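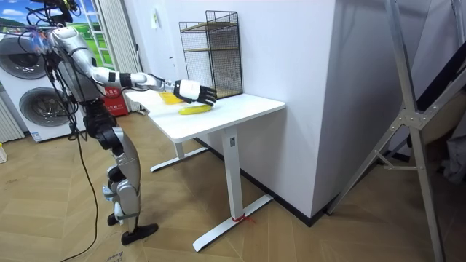

Valentin, please don't cut the waiting out of chapter nine! I read the whole Grostico draft over the long weekend, all 503 pages of it, and the slow bits before something happens were my favourite parts by a mile. You worry that readers will skip ahead, but I think a pause works as long as we can see exactly what is about to be touched. It doesn't need to be a pistol or a love letter either. A hand held palm-down over a yellow banana, fingers a little open, will keep me reading to the next line, and I don't even like bananas. Your scene with Hauser outside the bakery has that same pull, and you've gone and put a strike-through on most of it.

On Oct 6, 2023, Valentin Eder wrote:

> Hi all,
> Second draft is finished and I'm sick of the sight of it. My main
> trouble is chapter nine, where Hauser stands outside the bakery in
> Flisitz for 741 words before he goes in. My brother-in-law said
> "just open the door, mate" and now I can't unsee it. I've marked
> the lot for cutting but the chapter feels thin without it.
> Also wondering whether to drop the Hollerar letters. They were the
> first thing I wrote and I may be hanging on to them for sentimental
> reasons.
> How do the rest of you decide what's padding?
> Valentin

I did an experiment with the bakery pages (hope you don't mind, I printed them and went at it with a green pen). I underlined every sentence where Hauser wants something or is afraid of something, and left the rest alone. Most of the page turned green! The only stretch that stayed plain was the history of the shopfront, from the first owner down to the new awning. That part you could lose, or move to the morning he comes back with his sister, when he has somebody to tell it to.

The trick I use on my own stuff is to read the slow passage out loud, standing up, and notice where I start to hurry. I do this in the kitchen with the door shut. If I'm rushing to get to the end of a paragraph, it goes in a separate file called "maybe". I've had whole scenes live in "maybe" since January and only one has ever come back, but it came back as the opening, so you never know.
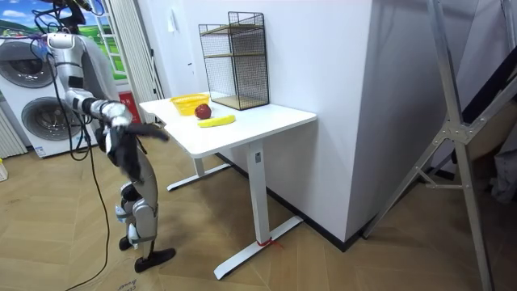 The other thing I'd try is changing the order and leaving the length alone. At the moment we learn that the baker recognized Hauser's coat only after he's inside. Give us that first, let her look up through the glass, and then every bit of dithering on the footpath has somebody watching it. I got quite worked up imagining it on the bus and missed my stop.

As for the Hollerar letters, keep them, keep them, keep them. Well, keep 3. The one about the flooded cellar, the one where she pretends to have forgotten his birthday, and the very last one. The others mostly repeat what we've heard by then, though there's a lovely line about grey paint in the second letter that you should steal for somewhere else.

I've got line notes on the first half as well, mostly commas and one colonel who changes rank between chapters. I can post the pages or bring them along to the next meet-up, whichever suits. And is anyone else on the list up for swapping slow chapters? Mine has a woman peeling potatoes in it and I'd love to know if it's any good.

Cheers,
Johanna Thaler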